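Notebook, labor records desk
May 26, 2023

Continued the work-stoppage log for the Sison campus. The question for this entry is how to code a strike that is "suspended" and later resumed. Our January sheet has it as two stoppages. The union circular treats it as one, and the administration's payroll notice doesn't use the word strike at all – it says "period of non-attendance."

Working rule until now: a stoppage closes on the first day that scheduled work resumes in full. Under that rule the January action closes when lectures restart, even though the technical staff stayed out. I split the file by bargaining unit and ran it again. Teaching staff: 11 days. Technical staff: 25 days. Days lost for the campus as a whole can't be read off either line, as 6 people hold appointments in both units and were entered twice.

Fixed the double entries by hand. Kept the old sheet as a separate tab, not overwritten. 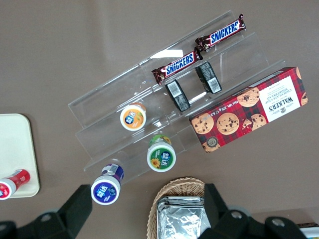 Rosalinda Pangilinan: I'd keep it as one stoppage with a gap. The ballot that authorized the first walkout was never withdrawn, and the second notice cites it by date. If you close the record at the suspension, you need a new authorization for the second part and there isn't one.

Agreed on the ballot. Added a field, "authorizing ballot," and linked both parts of the action to it. Start and end dates stay separate for each part, so days lost can still be summed without counting the gap. Checked the change against the Vundia depot file, where drivers went back under protest and walked out again over the same fuel allowance. The field holds up there. It doesn't help with the Otex file, where there was no ballot and the men simply left the yard.

Participation figures are still weak. The union gives 80 percent for the first day. Edgardo Tolentino's gate tally gives a lower number, but it covers the main gate only and stops at noon. Both are entered, with source, and neither is marked as preferred.
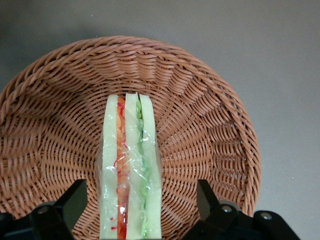

For stoppages with no ballot I am leaving the new field blank and using the "trigger" column, which now takes a short free-text entry: allowance, arrears, dismissal, safety. Arrears is the one that causes trouble. In about half the files it appears next to some other demand, and the settlement text only deals with one of them.

Open items:
Settlement text for the technical unit. Have the summary, need the signed copy.
Zanele Mokoena to confirm whether the no-victimization clause covers hourly staff.
Otex yard: end date unknown. Leave open, don't estimate.
Recode the remaining suspended actions under the new field before the totals go to Leonie Halliday.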